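Print | E-mail

Festero Handle and Pole Sizes, data card

Replacement handles and poles for household and garden tools, measured across the ends and the middle.
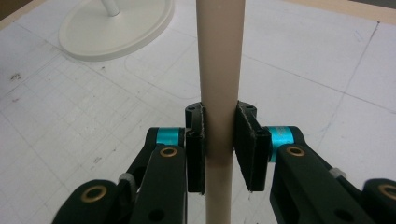 Photo: Dorkora

Summary

Festero is a table of diameters, lengths, tapers and end fittings for replacement handles: brooms, mops, rakes, hoes, shovels, squeegees, paint rollers and pool scoops. It has 226 rows, one for each handle. It was put together for people who repair tools and want to know whether a handle bought in one shop will fit a head bought in another. The labels in shops mostly give a length and one diameter, and the diameter is often the nominal one.

The table was last changed on Dec 1, 2020. Corrections are still accepted, see Contact.

What is in the folder

handles.csv is the main table.
fittings.csv lists the end fittings, with a short code for each.
suppliers.csv lists the 35 shops and wholesalers the handles came from, by type and state. Shop names have been replaced with codes.
notes.txt has remarks on particular rows, mostly about splits, bad paint and crooked threads.
README is the page you are reading.

All tables are comma separated, UTF-8, with a header row. Decimal points are points. Empty cells mean the value was not taken. A zero is a real zero.

Columns in handles.csv

handle_id: letters for the tool type, then a number. Numbers have gaps where a handle was withdrawn.
tool_type: what the label said it was for. If the label listed several tools, the first one is used and the rest go in other_uses.
material: timber, bamboo, steel, aluminium, fibreglass or plastic. Timber is not broken down by species. Labels that say "hardwood" are copied into label_text as they stand.
length_mm: end to end, including the thread but leaving out any removable cap.
dia_grip_mm: diameter at the grip end, a hand's width from the tip.
dia_mid_mm: diameter at half length.
dia_head_mm: diameter just above the fitting at the head end.
label_dia_mm: the diameter printed on the label, if there was one.
taper: none, even, or head only.
fitting: code from fittings.csv.
finish: raw, lacquered, painted, dipped or sleeved.
colour: as a plain word. Don't use this for matching.
other_uses: free text.
label_text: free text, copied as printed, including spelling mistakes.

How the measurements were taken

Handles were kept indoors overnight before measuring. Each diameter was taken twice with a calliper, the second time with the handle given a quarter turn, and the two readings averaged to the nearest tenth of a millimetre. If the readings differed by more than a millimetre the handle was marked oval in notes.txt and the average was kept anyway. Length was taken with a steel tape on a flat bench.

For sleeved handles the diameter includes the sleeve. We tried taking the sleeves off and ruined several, so the bare diameter is only given in notes.txt for the handles where the sleeve slid off easily.

Telescopic poles were measured closed. The extended length is in notes.txt. Anyone comparing telescopic poles with fixed ones should filter on the fitting code first, as most of them take a push-in cone and won't hold a threaded head.

Threads

Threads cause the most trouble. A broom handle and a paint roller pole can look the same at the end and still bind after one turn. We recorded the outside diameter of the thread and the pitch in fittings.csv, and tested each threaded handle in a set of heads bought from Resgate. A handle is marked "seats" if it turned in by hand to the shoulder, "binds" if it stopped short, and "loose" if it went in and could be pulled out again. The head set is no longer sold in the same form. New rows added after the change have been left blank in that column.

Moulded plastic threads were not tested more than once. They wear quickly and the second result is usually better than the first.

Known problems

The table leans towards what hardware shops stock in January, when garden tools take up the front aisles. Indoor cleaning handles are thinner on the ground than they should be.

Rows from the Mkhize trade list were measured by the supplier and have no mid diameter. They are flagged with a 4 in the source column of notes.txt. Use them for length, and treat the diameters with care.

Timber moves with the weather. A handle measured in Darwin and again in Hobart would likely give different figures, and we have no way of correcting for it. If you are cutting a socket for a timber handle, cut it snug and ease it out with a rasp.

Shovel handles with a bend are listed by their length along the curve. Early copies of the table gave the straight distance. If your copy has a bent shovel handle listed under 600 mm, it is an old one and should be replaced.

Suggested uses

Checking whether a replacement will fit before driving to the shop. Stocking a repair café or tool library. Working out which two or three adaptors are worth keeping in the shed.

It should not be used for load ratings. Nothing was bent or broken on purpose, and diameter alone says very little about whether a handle will hold up to levering out a stump.

Licence

Free to copy, change and republish with the name Festero and the date of the copy you used. The label text belongs to whoever printed the labels and is included for identification only.

Contact

Send corrections as a plain list of handle_id, column, old value and new value. Please say what you measured with. Photos of threads are welcome if there is a ruler beside them.

Print | E-mail

Related items

Festero fitting codes, printable sheet
Re-handling a rake with a tapered socket
Linseed oil and raw timber handles
Adaptors for push-in and threaded poles
Tool library labels and how to make them last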